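Gaps on your CV, and what I did about mine

September 2023

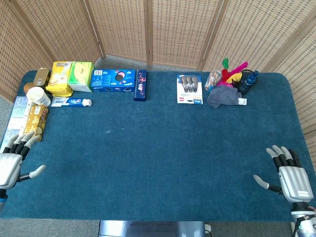
Table clear in the middle, fresh start.

Quick one tonight as I've got an early start tomorrow. A few of you asked about the gap on my CV after I mentioned it last time, so I'm going to get it all down before I lose the thread.

Mine was 2 years. Left Fernwood with nothing lined up, family stuff, then it just sort of carried on. By June I'd started applying again and I was dreading that line. Or the lack of a line. Big white space between one job and the next.

First version of the CV I tried to hide it. Years only, no months, tiny font. Awful. Sent it to Candley for an office manager job and the very first thing they asked on the phone was what have you been doing since you left. I waffled for what felt like ten minutes. Didn't hear back, not suprised.

So I rewrote it. Put the gap in as an entry, same as a job. Dates, then "Career break - caring for a family member", then one line on the bookkeeping course I did in the evenings. That's it. No essay.

Cover letter next. I'd been writing far too much, 3,000 characters in one of those online boxes, half of it apologising. Cut it down to 2,000 and the break got a single sentence near the end. Read much better. If you only do one thing from this post do that, go and find every "unfortunately" and take it out.

The interview answer I practised out loud in the car. Felt daft. Mine went something like: I took time out to look after a relative, that's now settled, I kept my accounts skills up and I'm ready for full time. Then stop talking! The stopping is the hard bit. I kept wanting to fill the silence and thats when I'd start on about hospital parking.

Hsu asked about it and moved on in under a minute. Herner asked twice, once in each interview, and the second time it was a different manager who hadn't read the notes. Same answer both times, word for word more or less. Fine.

You don't have to give medical details by the way, yours or anyone else's. I said "family reasons" at one place and they left it there.

Oh and the application tracker. Some 154 rows by the end, counting ones I never finished. Colour coded at first, then not. Do keep the job advert text though, copy the whole thing in, they take the page down and then you get a call and haven't a clue what you applied for. Happened to me more than once.

I start at Herner in a fortnight. Part of me still expects them to ring up and ask about the gap again.

Will do references next time - what to do when your old manager has left and HR only give dates. Right, bed.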